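Gondness Home
Tables > Kitchen and Craft > Ostdale

Ostdale Work Table, White Top
Item 2528
$704, legs included

We started making the Ostdale for people who do everything at one table, and judging by the letters we get, that's most of you. Breakfast happens on it, then the mail gets opened on it, then somebody rolls out a pie crust or cuts out a dress pattern, and by evening it has to be a dinner table again. It seats 6 comfortably (a couple more if they like each other), and it comes with 2 drawers on the long side, deep enough for placemats, scissors, tape, and all the other things that end up in a kitchen drawer whether you planned it or not.

The white top has been our best seller for a while now, and we understand why. It brightens up a room that doesn't get much sun, and when you drop a pin or a tiny screw you have a fighting chance of finding it again! Customers who sew or build models tell us that's the reason they chose it over the oak. If you'd like something warmer, the Aubert top in soft honey fits the same legs, and you can swap one for the other later on with a regular screwdriver and a helper to hold the far end.

Everyday care is easy. Wipe the top down with a damp cloth and a drop of dish soap, then dry it. Please skip the scouring powder and anything with bleach in it. Use a trivet under pans straight from the stove and a cutting board under knives, the way you would with any table you'd like to keep. Beet juice, turmeric and permanent marker should be wiped up right away.
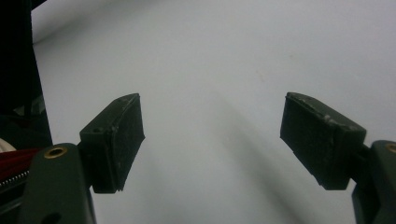
Pale off-white surface

Each table ships from our Wirnstead workshop in two cartons, which sometimes arrive a day apart. The top is heavy, over 60 pounds, so do have a second person on hand before you lift it out. Lay a blanket on the floor, set the top face down, and bolt the legs on from there. The wrench is taped inside the smaller carton, under the flap.

Felt pads for the feet are in the hardware bag. Replacement drawer pulls and spare bolts can be ordered on our parts page under the same item number.

You may also like: Ostdale Bench, Wirnstead Stool, Aubert Top (honey)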